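The Long Way Back to the Bean: a Talk About "A Pound of Farina"

For most people in Bradgate, the dry bean is something that comes in a can. The author of the new book A Pound of Farina thinks this is a pity. The book follows one bean, the pale and flat Stisska, from the farm gardens where it was grown for generations to the seed drawers where it was almost forgotten, and then to the kitchens where it is now cooked again.

I must explain the title, as I also had to ask about it. "Farina is only flour," she told me. "The Stisska was first a flour bean. People dried it, they ground it, and they put it in the bread when wheat was expensive. My grandmother did not call it beans at all. She said, go and bring me a pound of farina."

We talked for two hours in Bradgate, and she had brought a small bag of the beans with her. They are the color of old paper, with a thin gray line around the eye. 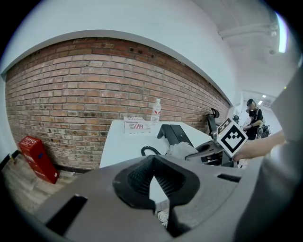

She did not plan to write a book. She worked for many years as a bookkeeper for a seed company, Rokden, and it was in the old order books of this company that she first met the bean by its name. In one year the company sold 2,924 packets of Stisska. Twenty years later it sold 264. After that the name is not in the catalog any more.

"I looked at these two numbers for a long time," she said. "I wanted to know what happened between them. Did the people stop to like it? Was there a disease? In the order books there is no answer, only the numbers."

The answer, as she tells it in the middle chapters, is mostly the machine. The Stisska climbs high, and its pods do not ripen at the same time. A family with a ladder can pick it through the whole of September, a little every evening. A harvester goes through the field once. The growers who sold to the canning factories changed to bush beans, and the gardeners followed, for the bush beans were what they now saw in the catalog.

I asked if the taste was also a reason. She laughed at this. "No, the taste is very good! It is a little like chestnut. But you must soak it for a night, and you must cook it slowly. If you put salt too early, my grandmother would take the spoon from your hand."

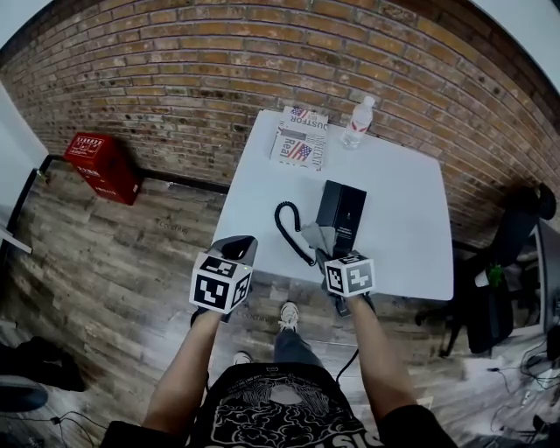 By the author of A Pound of Farina, as told to the Books and Garden page, 9/20/22

The best part of the book, in my opinion, is the chapter about the seeds themselves. She wrote 200 letters to people who had once ordered from the company, or to their children. Many letters came back unopened. One answer came with a matchbox, and in the matchbox were 20 beans, kept on a pantry shelf for longer than the sender could remember.

"Most of them were dead," she said. "I planted them in July, too late, because I could not wait. Three came up. A sensible person would keep some for the next spring."

From these three plants she saved enough seed to share with her neighbors, and there are now several gardens in Bradgate with Stisska on the poles. The book ends with four recipes, and I have tried the soup. It needs more garlic than she writes.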